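The great bracelet amnesty

August 30, 2018

I gave up buying clothes for a year and took to buying beads instead, which wasn't the plan. The plan was to save enough for a new boiler. But there's a market at Promstead on the first weekend of the month, down the hill behind the station, and the bead stall is right by the tea van, and I am only flesh and blood.

It started in June last year. I'd opened my wardrobe to find something for a christening and got hit on the shoulder by a falling jumper I had no memory of owning. It still had its label on. So did the one under it. I sat on the floor and went through my bank statements (don't do this, have a biscuit instead) and worked out that in twelve months I'd spent £1158 on clothes, most of them from the Kulatex outlet on the ring road, and most of them black. I own 27 black tops. I know because I laid them all out in the hallway, and the cat went to sleep on the nice one.

So I made some rules. No new clothes for a year, and none from charity shops either, because I know myself. Shoes only if the old ones let in water. Underwear and tights were allowed. Jewellery I forgot to mention at all, and you can see where this is heading.

The first six weeks were easy, almost fun. I was terribly smug. I unsubscribed from every shop that had my email address, and my inbox went so quiet that I thought it had broken. I wore things in odd pairings, a summer dress over a polo neck, a pinstripe waistcoat I'd last worn to be a gangster at a party. People at work said I looked nice! One asked if I'd been shopping, and I was unbearable for the rest of the afternoon.

Then the weather turned and I got bored. Really bored, in a way I hadn't expected, a sort of itch that came on at lunchtime when I'd normally have wandered round the shops with a sandwich. I tried walking by the canal. I tried the library, which was lovely but shuts at one for its own lunch. And I worked out, somewhere between the lock and the bus stop, that I'd never much cared about the clothes. What I liked was the choosing. I liked standing in front of a lot of colours and picking one.

You'll have spotted by now that a bead stall is more or less a machine for doing that to you. The first thing I bought there cost £2 and I told myself it was a present. It was not a present. I wore it home on the train with my sleeve pushed up.

I should say I had never been a jewellery person. I have a watch, and my gran's ring, which I don't wear because I once lost it in a bowl of bread dough and had to knead my way back to it. I thought bracelets were for people with tidy wrists and somewhere to be. But put a string of something bright against a plain black sleeve and the whole outfit wakes up. After a few months I'd got quite strict about it, choosing the bracelet first while the kettle boiled and then finding a top that would behave itself next to it. I had 27 to pick from, after all.

Storage was the next problem. I started with a saucer, then moved to a mug, then to one of those little trees with branches, which fell over whenever a lorry went past. I looked at proper jewellery boxes and there's a very handsome range by Tangen with drawers that slide out on felt, but the smallest one cost more than everything I'd have put in it. I went round that shop twice and came home with nothing, which felt like progress. A plain open box does me perfectly well. I can see the lot at once, and if I can't see a thing I forget it and buy another, as the jumpers will tell you.

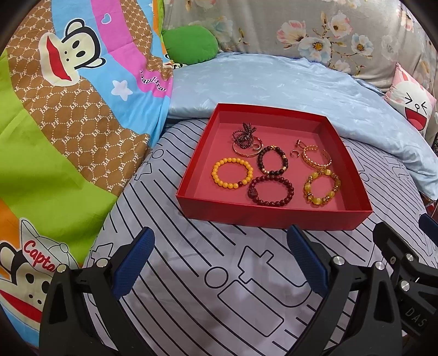 Having a sort-out on the bed. Yellow, maroon, black and gold, and not a plain one in the box.

My favourites change. Yellow is a summer colour on me and makes me look poorly by November, so it gets a rest then. Maroon goes with everything I own, including my good coat, and I wear it when I've got a meeting and want to seem like somebody who reads the papers beforehand. Black with a bit of gold is for going out, or for staying in when I'd like to feel I could have gone out.

There have been disasters. One bracelet snapped in the queue at the chemist and I was on my hands and knees under the vitamins for ages. I've since learned to restring them myself, with stretchy cord and a dab of glue on the knot, and to do it on a tea towel so the beads don't roll. Another one brought me up in a rash. I slathered on so much Skinley cream that I left a handprint on the office photocopier, and I'm more careful about cheap metal now. And for heaven's sake take them off before you wash up. Hand cream isn't great for them either, so I put mine on first and let it sink in while I'm looking for my keys.

The year ran out this summer. I'd thought I would rush straight off to the ring road, and I did go, to be fair to my old self. I walked up and down the rails with a basket. I picked up a black top, long sleeves, very soft, and held it against me in the mirror for a good while, and then I put it back and bought socks.

As for the savings, I added those up too. Over the whole year I'd spent a fraction of the old total, even with the train fares and the tea van, and the rest is sitting in an account waiting for the boiler, which has picked this month to start making a noise like a goose. The man is coming to look at it next week. I've given ten of the tops to my sister, who has asked whether she might have a bracelet to go with them. She can have the one that gave me the rash.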